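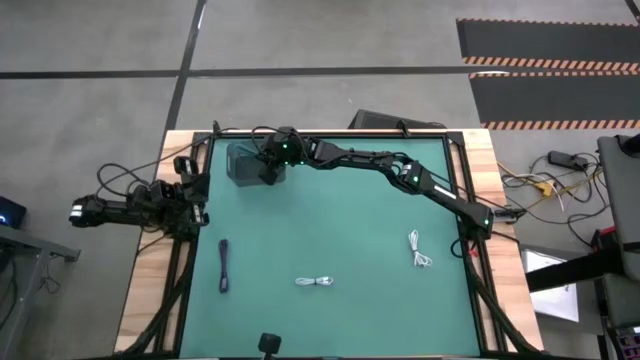 Three cables on the green mat, and a grey box near the top edge.

How I tidy a drawer full of cables

I put this off for ages. Our spare cables lived in one kitchen drawer, and every time I needed one I'd pull out a great knotted lump of the things. So in April I finally sat down with the lot and came up with a system – nothing fancy, but it's still holding up!

What you need: a clear bit of table, a few twist ties and one open box or bin. Mine came from Standau and cost less than lunch.

Step 1. Tip everything out and untangle it. Pull gently from the loose end and don't yank on the plugs. Give each cable its own patch of table so they can't get friendly again.

Step 2. Sort by colour first. It sounds silly, but I can spot a white cable among dark ones much faster than I can read the tiny print on a plug (my eyes aren't what they were).

Step 3. Fold, don't wind. Bring the ends together, fold the cable back and forth into a long narrow loop about as wide as your palm, and keep the bends soft. I used to wrap mine tightly round my hand and they'd spring open the minute I let go.

Step 4. Put a twist tie round the middle. Two turns is plenty. Leave the plug poking out at one end of the bundle so you can tell what you've got without undoing it.
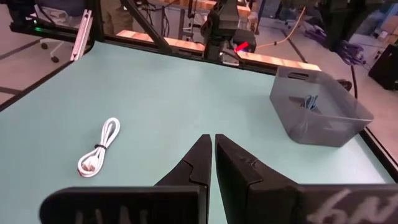 Step 5. Into the bin

Lay the bundles in flat, or stand them against the side if they're long. A see-through bin is my favourite, as you can check for the blue one without rummaging. I stop at 6 bundles per bin – any more and I'm back to digging around.

Updated 5/3/26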